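10 October 2023

Back at the shop until late. Parviz Azimi was there before me and had already decided the arm was fixed, which I have heard before. In May it was fixed too, for most of an evening.

His new thing is the Irby routine for picking up blocks one at a time. He says it got 27 clean picks in a row last night. I asked who was watching and he said the log was. I don't trust a log written by the same program that's doing the picking. So we agreed on 60 tries with me sitting there with a pencil, and he went off to make tea while I checked the bolts by the board. I still think the maple is too nice for this. He wanted something flat, fine, it's flat.
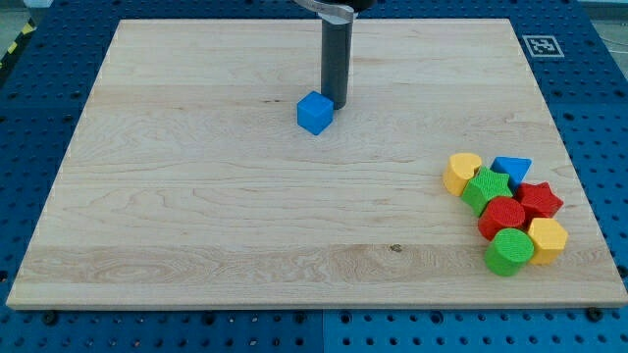

My main gripe is the pile. One block by itself is easy, and I could do that with a magnet on a string if the block had a screw in it. Put stars and cylinders up against each other and I want to see how it picks one without shoving its neighbor. Parviz says Irby handles contact. The Luver people said the same about theirs and we spent 5 weeks on it.

Also the marker on the pegboard. He never tapes it. One sleeve across it and every position is off, and then we blame the code.

Told him I'd want 100 tries before I sign my name to anything for the Remska open night. He said I was being a pain. Maybe. Need to bring tape, and ask about the key.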